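Subject: Re: [migrant-fiction] The Wirkden Road, second edition
Jul 28, 2021

Hello all,

Thanks for the replies off list. I'll answer them together here, as most of you asked the same things.

The second edition of The Wirkden Road is going ahead with Preltik. The print run is 3,000 copies, in paperback only. The first edition came out from Eseck and has been out of print for long enough that second-hand copies now cost more than I would want anyone to pay. The new one is a corrected text. It isn't a rewrite, though two chapters have changed order and one letter that was dropped the first time has gone back in.

For those who joined recently, the novel follows Ilko, who leaves his mother's smallholding to pick fruit abroad for one season and stays for nine. He sends money back for a tractor, then for a roof, then for his sister's course. The land he meant to come home to is let to a neighbour, a strip at a time. Most of the book is set in caravans and packing sheds outside a town called Wirkden, with letters from home between the chapters.

The main point still open is the ending, so I've left that part of the earlier message in.

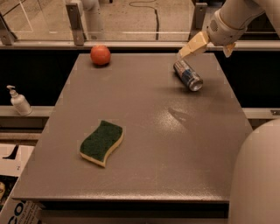

Daryna Karpenko wrote:

> I read the new proof over the weekend. The letters work much better
> where they are now. My worry is still the last chapter. In the first
> edition he buys the bus ticket and we stop there, and I always took
> it that he went home. In the proof he buys it and then goes back to
> the shed for his wages, and we stop there. To me that's a different
> book. Is it what the author wanted, or is it a cut that was put back
> by mistake?
>
> Also, the glossary has lost its page numbers.

It is what the author wanted. The typescript held by the estate has the wages scene in it, with a note in the margin asking for it to be kept. Eseck took it out to save a page. I've seen the letter in which they say so. Whether the book is better for it is another question, and I go back and forth. The bus ticket is a cleaner stop. But Ilko spends the whole novel going back for one more week's money, and it would be odd if he left without collecting it.

The glossary page numbers will be restored. Thank you for spotting that.

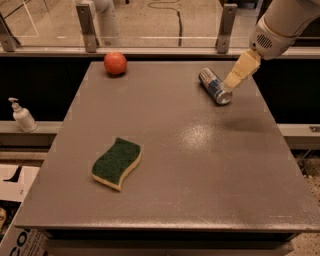
Table with an apple, a drink can and a sponge.

Several people asked about the length. The proof comes to 300 pages including the glossary and the afterword. The afterword is new and deals with the farm labour schemes of the period. It was cut down in July from something much longer, and I think the cut was right. Readers who want the background can follow the notes, and those who don't will get to the end of it before they lose patience.

There was also a question about the place names. Wirkden is made up. Sutherland is real, and the short section set there is drawn from the author's own time on a fish farm. We've corrected one road number in it and left the rest alone, including the ferry that people have pointed out could not have run on a Sunday.
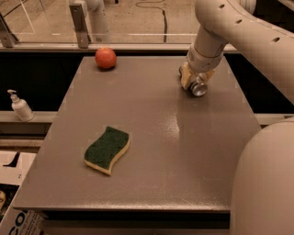 The jacket is the other thing still to be settled. Preltik's first rough had a man with a suitcase looking down a road, and everyone who saw it said it could have gone on any of a dozen novels. I asked for something from the packing shed. In the fourth chapter the graders sort by colour against a painted card, and the top grade is a red with some orange left in it, very like the apple on the table there. I've asked the designer to match that and keep the rest of the cover grey. We should have a second rough within the fortnight, and I'll send it to the list.

On the text itself, I would still be glad of help with the following:

- the spelling of the foreman's name, which changes in chapter seven
- whether "shed" and "packhouse" are meant to be the same building
- line 1,456 of the marked-up file, where a sentence seems to have lost its verb

Please reply to me directly with corrections and to the list with anything about the ending.
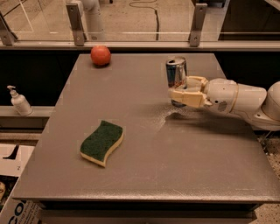
Grey tabletop, white arm on the right.

The proof goes back to Preltik once the glossary is done.

Regards,
List editor

Comments (3)

marrowfield
I have the Eseck edition and never knew there was another ending. I'd keep the wages. He earned them.

P. in Leeds
Shed and packhouse are two buildings, I'm fairly sure. In chapter three he gets rained on walking from one to the other.

oldproofs
Will there be an ebook? My eyes aren't up to small print any more.

Contact the list owner | © migrant-fiction list archive | Back to top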